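Chapter 7
Grout and Jointing in Ceramic Tile Surfaces

7.1 Introduction

A tiled surface is an assembly of rigid units separated by joints. The units are normally the stronger, denser and less absorbent component, and most defects reported after handover occur between them. Chapter 6 dealt with substrates and adhesives. This chapter covers the joint: its width, its filling material, its behaviour under moisture and thermal load, and its maintenance over the service life of the installation.

The treatment is limited to interior work in kitchens, laundries and bathrooms. Façades, swimming pools and industrial floors subject to chemical attack are covered in Chapter 9.

After completing this chapter the reader should be able to select a grout class for a given joint width, calculate grout consumption, locate movement joints on a plan, and identify the common modes of joint failure from site evidence.

7.2 Functions of the joint

The joint accommodates dimensional variation between tiles. Even units from a single batch differ slightly in length and squareness, and a butt-jointed layout transfers the accumulated error to the end of the run. Small-format tiles are more sensitive to this than large ones, as there are more joints per metre over which the error can build or be absorbed.

The joint also relieves stress. Cementitious grout has a lower modulus of elasticity than a fired ceramic body, so a portion of the strain arising from substrate shrinkage is taken up in the grout line. Where the joint is too narrow to be filled to full depth, this relief is lost and the tile edge may spall.

A third function is visual. Grout colour determines whether the surface reads as a continuous field or as a grid. Light grout against a mid-toned tile emphasises the grid, and any departure from a straight line becomes apparent at oblique viewing angles. The setting-out tolerances in Table 7.2 should be tightened accordingly.

7.3 Classification of grouts

Grouts are divided in this text into cementitious and reaction resin types. Cementitious grouts harden by hydration and remain porous to some degree. Reaction resin grouts, principally epoxies, cure by chemical reaction between two components and have very low absorption. They are harder to apply and must be cleaned from the tile face before initial cure. 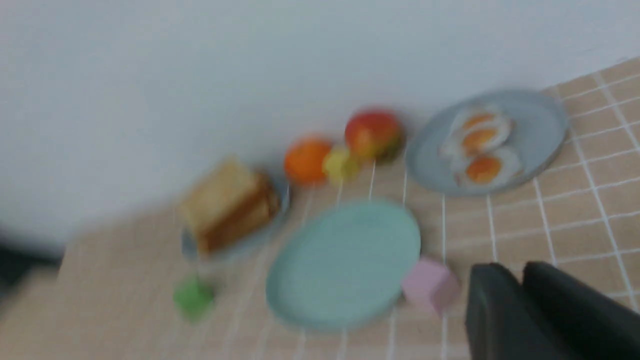 Selection for a horizontal surface used in food preparation is governed chiefly by absorption. Fats and coloured liquids enter the pore structure of a cementitious joint and are not fully removed by household detergents. Penetrating sealers delay the process but must be renewed. Semaan and Jakubowski, in a survey of 307 domestic benchtops in Villedcombe and Lonton, recorded permanent discolouration in 55 per cent of unsealed cementitious joints. The cleaning regime was not controlled in that survey - a limitation the authors acknowledge - and the figure should not be applied to wall tiling.

Where a benchtop meets a wall, the internal angle is treated as a movement joint and filled with a flexible sealant. Rigid grout in this position commonly cracks along its length.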